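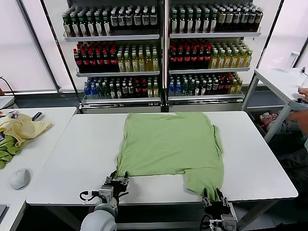
Unit 7: Planning and Budgeting for a Two-Arm Work Cell

Course handout, revised September 4, 2019
Instructor: Bakari Ondieki

7.1 Scope

This unit covers how to write an equipment plan for a two-arm cell that handles cloth. Garment folding is the working case throughout. Arm selection was treated in Unit 4 and is taken as settled. The plan you hand in should let a purchasing office place orders without calling you.

7.2 Start from the task statement

Write the task in one paragraph before opening any catalog. State the item handled, the starting condition, the finished condition and who resets the cell between runs. "Folds laundry" can't be priced. "Takes one adult T-shirt, spread flat on the table, and folds it to a rectangle" can.

The starting condition drives cost more than students expect. A shirt that starts flat can be folded with two parallel grippers and a modest camera setup. A shirt that starts in a heap has to be searched for a corner or a hem, and that calls for a closer view of the cloth, more engineering time and usually a second round of fingertip trials. If the plan covers both, price them as separate stages.

7.3 Cost groups

Use these five groups. Don't add a group called "other."

Group A. Arms, controllers and mounts.
Group B. Grippers, fingers and fingertip pads.
Group C. Cameras, lenses, brackets and cables.
Group D. Furniture, power, network and guarding.
Group E. Labor, training, spares and service.

Group A is the largest line and the easiest to quote. Groups B and C are small and are the ones most often short. In the Ivholm plan, reviewed in class, Group B held two grippers and no replacement pads. Pads were then bought one at a time at list price, with a separate shipping charge on each order.

7.4 Grippers and fingertips

Ask for four numbers on every gripper quote: opening width, smallest closing force, finger length and the price of a replacement pad set. Thin knit cloth lies close to the table, so the finger has to reach the surface without the gripper body or the wrist touching anything first. Draw the approach angle to scale and attach the drawing.

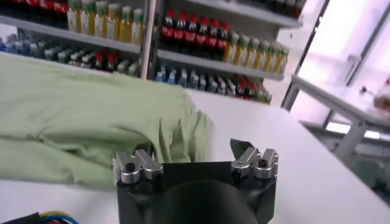

Closing force matters at the low end. A gripper sold for machined parts may have no setting gentle enough for a sleeve. Ask the supplier for the lowest repeatable value and get it in writing. The Grajales quote in your packet gives only the maximum; mark it incomplete.

Allow 80 dollars per pad set and 7 sets for the first year. Enter the pads under Group B and leave them out of the Group E spares line, or they will be counted twice.

7.5 Cables

Cables are priced by length and fail by bending. Measure each run with the arm at full reach, then add slack for the wrist turning both ways. Include clips, sleeving and one spare of every cable that moves. For the exercise, use 400 dollars for the full cable set on a two-arm cell.

7.6 Tables and floor space

Specify table height from the arm's reach chart. The top should be flat, rigid and a plain color that contrasts with the cloth. Provide a second surface beside the main one for garments waiting their turn. Draw the floor plan with the arms extended, and show where the operator stands and where the stop button is. Windows go on the plan too, with a line in Group D for blinds if daylight reaches a camera.

7.7 Lead times

Record the order date, promised date and receiving contact for each line. Imik quotes 45 days on grippers, counted from receipt of a signed order. Girden counts from the date of the quote. Convert both to the same basis before you compare them. If the cell must run in March, work backward from the last day of setup and leave room for one returned part.

7.8 Assignment

Prepare a one-page budget for the cell described in 7.2, flat start only. Attach the scaled approach drawing, the floor plan and a lead time table. Show Groups A through E with subtotals. Any price without a quote must be marked "E" for estimate, with the source given in a footnote.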